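Notebook, towel folding, Monday, bench 2
Entry by K. Fontana. Present: Siriporn Kaewmanee, Cosimo Lo Presti (afternoon only).

Question for this month is the one Brorelau keeps putting to us: can a two-arm cell take over hand towels in the back room of a small guesthouse. My view before today was no. Still mostly no.

Setup as in March. Marble-pattern surface, pink leopard walls. Siriporn wants the walls kept for all towel work, so that stays. Patterned terry and jacquard only; plain white goes to the Jostgate list.

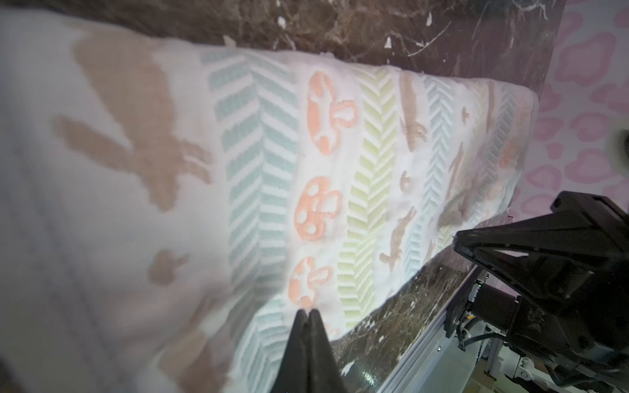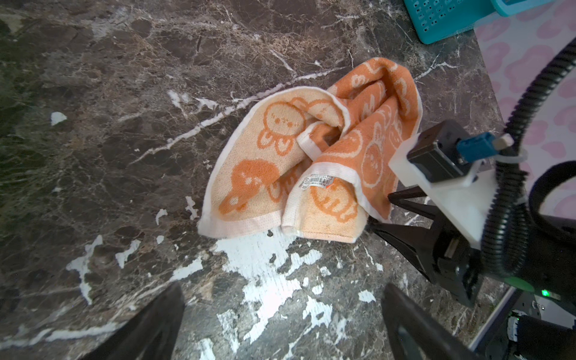
Crumpled orange towel on the surface.

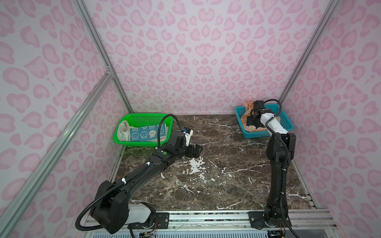
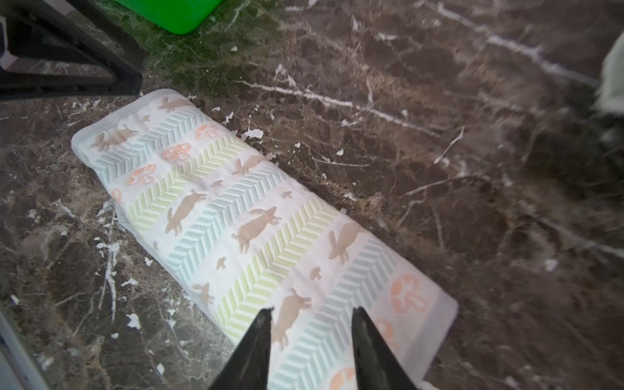
Open points:

Picking one layer out of a heap is the hard part. Fingers take two layers, the fold comes up doubled, and the corner is lost. Cosimo blames finger thickness. I blame the corner finder, which likes printed motifs more than hems.

Sewn-in labels: treat as a feature or mask them? Undecided.

Time. A person folds a hand towel in a few seconds. Our limit for a useful cell is 35 seconds per towel, and I would not quote that to Brorelau yet.

Episode log now stands at 3,097 in the Zirkix folder. 311 of those have no outcome tag. Siriporn to tag before we retrain; I will not train on untagged ones again.

To do: thinner fingertips from Fragkou, ask for two sets. Recheck wrist camera focus at close range.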